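Brutgate data collection group
Minutes of the June meeting, 2 pm, upstairs room at Prirkmont

Chair: Lenuța Preda
Present: collection team, training team, one person from Weerakoon by phone
Apologies: none received

1. Minutes of the previous meeting
Agreed with one correction. Under item 4, "left wrist" should read "right wrist".

2. Recordings so far
The produce sorting task now stands at 2,318 recorded runs. Of these, 1,561 have been checked and passed for training. A further 101 were rejected, mostly for dropped frames or for runs stopped before the arms were back at rest. The remainder are waiting to be checked. Lenuța asked that checking be brought up to date before any new task is opened. Agreed.

The training team reported that the current model does well with single items near the centre of the table. It is poor when two items touch, and tends to close the gripper across both. They asked for more runs that start this way, with the pieces in different places and at different angles.

3. Table layout
There was a long discussion about how much the layout should vary between runs. Collection would like to keep the yellow bin, the grey tray and the blue mat along the far edge, as the operators are used to it. Training would like the order changed every session. The touching pairs will be recorded with the present order first, and the order changed after that.

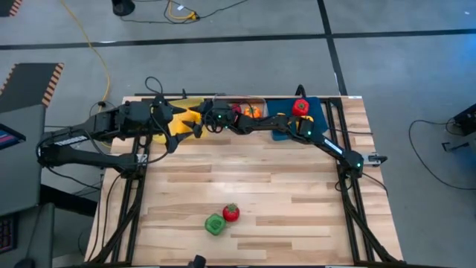
Two-arm table, toy tomato and green pepper placed touching. Tray and mat at the far side.

It was noted that both arms often need the same space at the back of the table. Operators have been waiting for one arm to clear before moving the other, and the model has picked up the waiting as well. Weerakoon suggested recording a batch in which the arms take turns on a fixed pattern. No decision – to come back next time.

4. Labels
The written instruction stored with each run is still not consistent. "Pepper", "bell pepper" and "capsicum" have all been used. From now on "pepper" with the colour in front. Old labels will be changed by script and the originals kept.

5. Skemik software
The new version of Skemik saves a run only when the operator presses the key twice. Over 3 hours of work was lost before this was noticed. A note is to go on the wiki.

6. Actions
Collection: clear the checking backlog; start touching pairs.
Training: send a list of wanted start positions; run the label script.
Lenuța: write the wiki note; ask Skemik for a single-key option.
Weerakoon: send a short outline of the turn-taking pattern.

7. Any other business
Leave dates to be sent to Lenuța before the July meeting. Meeting closed at 3.20 pm.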